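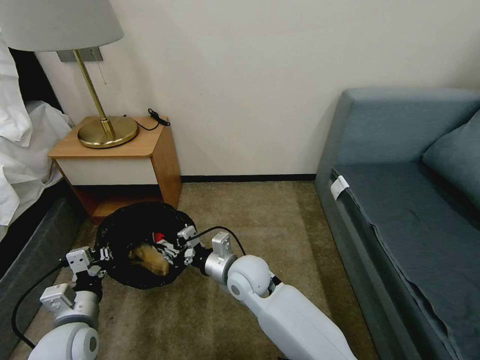
How to Make a Home Inventory for Renters Insurance

A home inventory is a list of what you own, what you paid for it, and what it would cost to replace. You need one if you ever file a claim after a fire, a burst pipe or a break-in. Most people try to write the list after the loss, from memory, and leave a lot out.

I made my first one in September, when I moved into a one-bedroom at the Windetberg apartments in Wosulum and the lease required a policy. It took three evenings. The finished list has 193 lines. These are the steps I used, in the order I would do them again.

What you need

A phone with room for photos
A spreadsheet, or a notebook if you prefer paper
A tape measure
Your policy, including the pages after the first one
Whatever receipts you can find without much effort

Step 1. Read the policy first

Look for three things before you write anything down.

The first is the personal property limit. It is the most the insurer will pay for your belongings all together. If your list comes out higher than the limit, you will want to raise it.

The second is how losses are paid. "Replacement cost" pays what it takes to buy the same kind of item new. "Actual cash value" subtracts for age, so a six-year-old mattress may bring very little. My Teshome policy came with actual cash value by default, and I had to ask for the other.

The third is the list of special limits. Jewelry, cash, bicycles, instruments and collections often have their own caps. On mine, jewelry stops at $3,000 no matter how high the overall limit is. Anything over a cap has to be listed separately, usually with an appraisal.

Write these down at the top of your sheet.

Step 2. Set up the columns

Keep it simple or you won't finish. I use these:

Room
Item
Brand and model, if any
Serial number, if any
Year bought
Price paid
Price to replace
Receipt (yes or no)
Photo number

I started with an app called Ferine and gave up on it the first night. It wanted a category and a condition rating for every item, and it would not let me save a line with blanks. A spreadsheet lets you leave holes and come back. If you already use an app and like it, stay with it, but check that you can export the list to a plain file.

Step 3. Go one room at a time

Start with a room that has furniture in it but not many small things. A bedroom is good for this. A kitchen is a bad place to start - the drawers will wear you out before you have learned a rhythm.

Stand in the doorway and work clockwise around the walls. Do the big pieces first, then what sits on them, then what is inside them. Finish with the floor and the middle of the room. Do closets as separate rooms, with their own section on the sheet.

You don't need to list trash, open food or anything that belongs to the building. Blinds, wall-to-wall carpet, built-in light fixtures and kitchen appliances that came with the apartment are normally the landlord's. A rug you bought is yours and goes on the list. 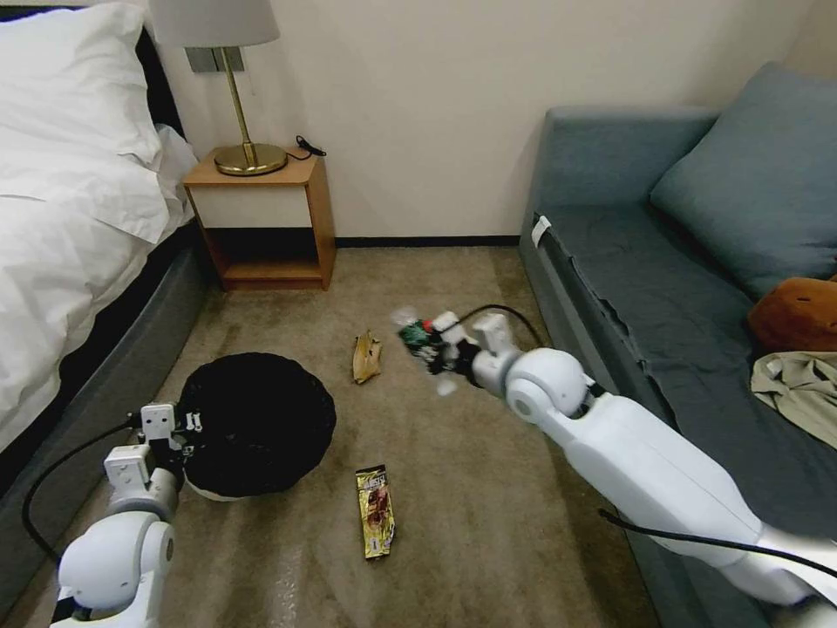 Step 4. Take the photos

Take one wide photo from each corner of the room, then closer ones of anything worth more than fifty dollars. Turn the lights on even in daytime. Photograph labels and serial plates straight on and check that you can read them before you move on.

Open drawers and cabinet doors and take a picture of what is inside. A closed dresser proves you owned a dresser. It doesn't show the sweaters.

A slow video works too, and you can talk while you record. Say the item, the brand and where you bought it. I would still take the still photos, as they are easier to attach to a claim form.
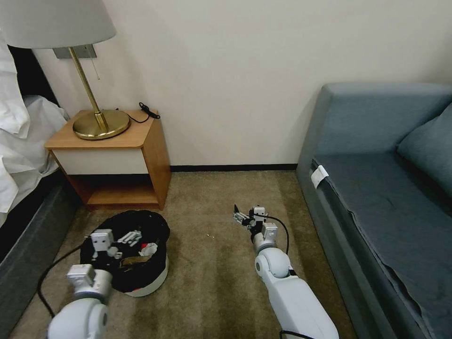 Write each thing on its own line, even when two of them always go together. An adjuster prices items one by one, and "bedroom furniture" will be priced as low as the words allow. A nightstand with a lamp on it is two entries at least. For the lamp, put down that it is a table lamp with a round brass base, a white drum shade and a pull chain. For the nightstand, put the kind of wood if you know it, plus the height and width. A line like that can be matched to something in a store today, and "lamp" can't.

Small things of the same kind can share a line as long as you count them. "Bath towels, cotton, 8" is fine. So is "paperback books, 60." Clothes are easiest by type: shirts, pants, coats, shoes. List coats and good shoes one at a time, as they cost more than you remember.

Step 5. Fill in the prices

Do this sitting down, after the room is finished. Don't stop to look up prices while you are walking around.

For the price paid, check your email for order confirmations. Search for "order," "receipt" and the names of the stores you use most. If you can't find it, enter your best guess and put a G next to it so you know later which figures are guesses.

For the price to replace, find the same item or the closest match new, and use the regular price, not the sale price. Add sales tax. If something was a gift or secondhand, leave the price paid blank and fill in only this column.
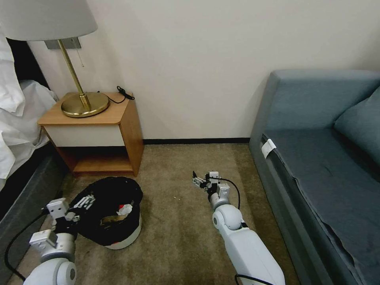
Add up each room as you finish it. My bedroom came to $3,795, and before I started I would have guessed half of that. The mattress and the coats made up most of the difference. Once you have all the room totals, compare the sum with your personal property limit from Step 1.

If you are well under the limit, you may be paying for coverage you don't need. If you are over, call and ask what the next level costs.

Step 6. Store it somewhere else

A list that burns with the apartment is no use. Keep a copy online and a second copy with a relative or in a desk at work. I email mine to myself with the photos in a zipped folder, and the file name has the month and year in it.

Put scans of the receipts for expensive items in the same folder. Paper receipts fade, some of them within a year.

Step 7. Keep it up to date

Go through the list when the policy renews. Delete what you sold or gave away, and add what came in. Between renewals, add a line any time you buy something over a hundred dollars, on the same day if you can, while the receipt is still in the bag.

If you move, redo the room column and take new wide photos. The rest of the sheet can stay as it is.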